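Clullum - pose tracking and episode tooling for hand-held grippers

README and data card, January 2022

Status: used daily at Dorkgate, not finished, and in two places wrong in ways we know about. Read the part on failures before you train anything on the output.

Clullum takes video and marker detections from a pair of hand-held grippers and turns them into two time-stamped gripper paths plus an opening width for each hand. It does not control a robot. If you want control, you need Andrade, which has its own README and its own set of problems.

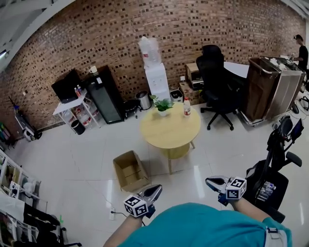
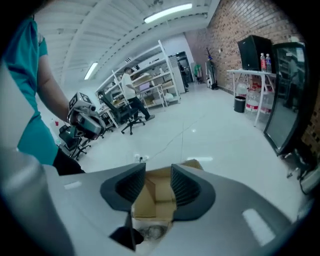 Head view first, then the view from one of the grippers.

What is in the release

346 episodes, all recorded indoors at Dorkgate in November. Each episode has a head video, one video per gripper, a pose file and a small text file with the task label. 12 task labels are used. They were typed in by hand and the spelling was cleaned up afterwards, so if you find a label that matches no task, please report it.

The train and test split is by episode. We would not defend this choice very hard. Neighbouring episodes share a room, a layout and often an operator, so a good test score mostly tells you that the model has learnt the room. A split by layout is in the file split_layout.txt. Scores drop on it, and those are the scores we quote.

How the poses are made

Square printed markers on each gripper are found in the head video. Their corners give a pose for the gripper relative to the head. Separately, each gripper video is tracked against the room to give the motion of the gripper itself. A smoother then joins the two and writes one path per hand.

The first version used the markers only. It looked fine in plots and was poor in practice, as the head moves all the time and small corner errors turn into large tilt errors at arm's length. The second version used the gripper videos only and drifted. The present one is a compromise and behaves like one.

Known failures

Shiny floors. Reflected ceiling lights move when the gripper moves, and the tracker will happily treat them as fixed points. There is a mask option (floor_mask) which helps on slow motion. On fast motion it makes things worse, so it is off by default.

Repeated patterns. Brickwork gives plenty of strong corners that all look alike. The tracker can slip by a whole brick and carry on with high confidence. Do not use the confidence value as a filter. We did, and it kept the bad episodes.

Wide lenses. The gripper videos bend straight lines heavily near the edges. Calibration is good in the middle and gets worse further out. Features in the outer ring are given less weight, but the weighting was set by eye on a few episodes and has never been tested properly.

Markers out of view. When the hands drop low or go behind a table, the head video loses the cubes. Gaps of up to 105 frames are filled by the smoother and flagged in the column named filled. Longer gaps are left empty. Some people interpolate over these to keep the arrays tidy - please don't.

Other people in the room. They walk about, sit down and move chairs. Moving points are thrown out by a simple vote, which fails when somebody is close to the lens.

What we do not claim

We have no ground truth from a motion capture system. The error figures in earlier drafts came from comparing Clullum with itself on repeated runs, which measures how steady it is and says nothing about how right it is. They have been taken out.

We also do not claim that policies trained on these paths will work on your arm. The group at Bestham tried and got mixed results, and it was never clear whether the fault lay with the poses, the labels or their gripper mount.

Running it

You need Python 3.8 and a machine with a decent graphics card. Run calibrate first, then track, then smooth, in that order. Running smooth on old track files gives no warning and produces paths that look believable. A version check is planned.

Every command takes --dry, which prints what would be written and touches nothing.

Reporting problems

Send the episode number, the config file and the log. A screenshot of a path that looks odd is not enough to go on, as most of them look odd.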